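The jeans drawer, and other things I finally sorted out

10 October 2022

Hello again from a rather windy Tistby! Thank you for all the replies to the last newsletter, especially the ones about rhubarb, which I'm still working my way through. I promised I'd write something about clothes this time and a fair few of you wrote back to hold me to it, so let's get on with it.

It began in August, when I decided I wouldn't buy anything new to wear until I'd mended what I already had. I have a mending pile. I've always had a mending pile. It lived in a bag on the landing and moved house with me twice, and I think the bottom layer was from before I had a proper job. So one wet afternoon I tipped the whole lot out on the floor, made a pot of tea and had a look.

Most of it was denim. I suppose that shouldn't have surprised me, as I wear jeans nearly every day, but I hadn't realised how many pairs I'd put aside for one tiny fault. A button gone. A hem that had come down at the back where I tread on it. One pair only needed a belt loop stitched back on, and I'd gone without them for three winters (three!) for the sake of five minutes with a needle.

The knees and the inner thighs are the real trouble, as anyone who cycles will know. I'd always patched from the outside, with a square of something cheerful, and it always looked like a square of something cheerful. What I've learned this summer is to patch from the inside and then sew back and forth over the thin bit in small running stitches, quite close together, going well past the hole on every side. You want to be stitching into good strong cloth at the edges, or the whole patch just tears away with the weak part round it. I did this the wrong way on my first pair and had to unpick the lot.

Thread matters more than I thought it would. I was using ordinary sewing cotton, doubled, and it kept snapping. There's a lovely little haberdashery called Plikidach, down the steps behind the library, and they sold me a reel of heavier stuff and a packet of needles with bigger eyes, and told me off very nicely for pulling too tight. If your patch puckers, that's why! Leave a bit of slack at the end of each row – it looks messy while you're doing it and settles down after a wash.

Which brings me to washing, and here I know I'm going to get letters. I wash my jeans far less than I used to. Inside out, zip done up, cool water, and then on the line out of the sun. I've stopped using the tumble dryer for them altogether. My mother would be horrified, she washed everything after one wearing and ironed a crease down the front of it too, but I do think it was the dryer that finished off my favourite black pair. They went in soft and came out like a tea tray, and the stretchy ones go baggy at the knee and never come back. A damp cloth sorts out most marks, and a night by an open window does the rest.

I did lose two pairs that were beyond saving, so they've become patches for the others. Cut the legs off, open them along the plain seam and you've got a good big piece of cloth. Keep the pockets! I've sewn one inside my shopping bag for my keys and I'm unreasonably pleased with it.

If you do need to buy, the charity shops round here are full of good denim at the moment. The one on Fonau Street had a rail of it when I went past, and I paid seven pounds for a pair that look as if they'd been worn twice. Take a tape measure, as the sizes on the labels mean next to nothing. Measure a pair you like at home, laid flat, across the waist and down the inside leg, and write it on a scrap of paper in your purse. It saves all that hopping about in a changing room with a curtain that doesn't quite meet.

Then there was the question of where to put them all once they were wearable again. I used to hang mine, over the bar, and they'd slide off in the night and frighten the cat. Now I fold.
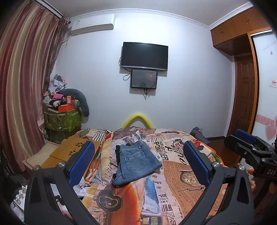
In half down the middle first, back pockets outwards, then up from the hem in thirds, and they go in the drawer standing on their edges like records in a box. I got this from a library book and was very sniffy about it until I tried it. You can see every pair at once, so you stop wearing only the top one. The drawer is an old Dalsgaard chest that sticks in damp weather, and rubbing a candle stub along the runners has helped a lot.

The bag on the landing isn't quite empty, I should say. There's a jumper in there with moth holes that I'm frightened of, and a coat lining I keep putting off because it's slippery and goes everywhere. If anybody has a good way of holding slippery lining still while you pin it, please write and tell me. I've tried tissue paper and I've tried swearing.

A few bits before I go. The mending table at the hall is back, entry is 60p and that includes a biscuit, so bring whatever you've got and a pair of scissors that cut. Plikidach are closing early for stocktaking this month, so do ring before you make the trip. And next time I'll write up the marrow chutney for those who asked, as the last jars have just gone in the cupboard and I've nearly got the smell of vinegar out of the curtains.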